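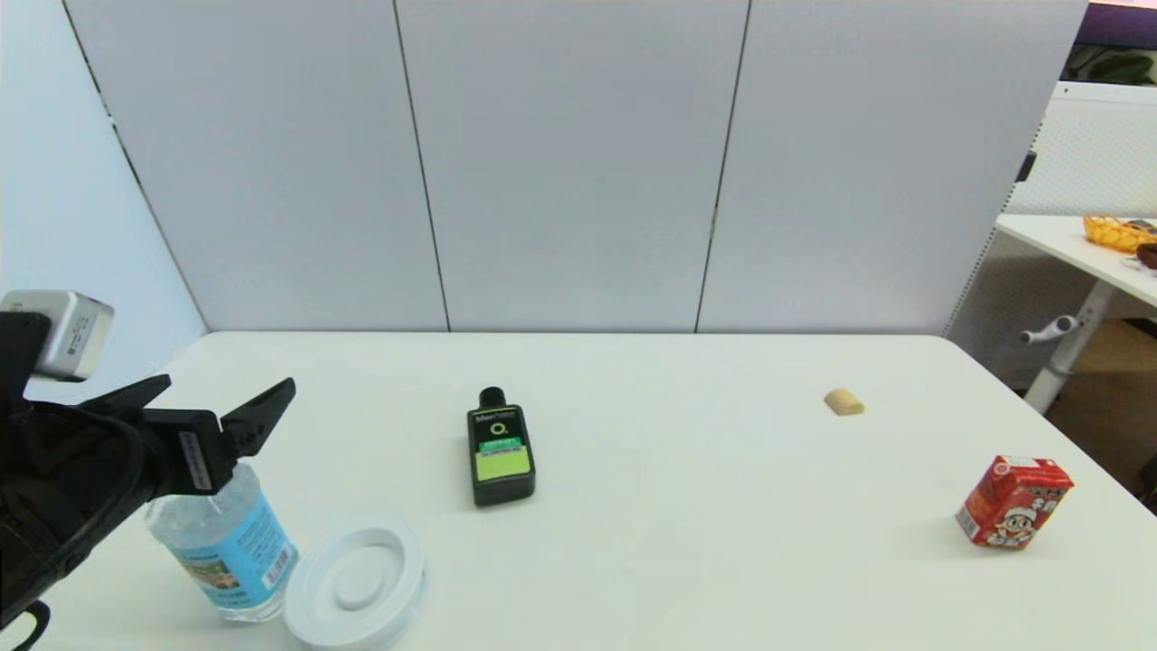 Salamatu says the arm gave her back her wrists, and she told me so before I'd even put my bag down! She packed mixed orders at Wuria for years, bottles and cartons all day long. Now she teaches the thing where to grab, and she's really good at it (she knows which shapes tip over and which ones squash).

I love watching this change. We've got 2 tables going, and since January people swap between packing and teaching every couple of hours. Preben still worries about his shifts, and I think he should keep asking. But he stayed late last night to try a new grip on the drink cartons!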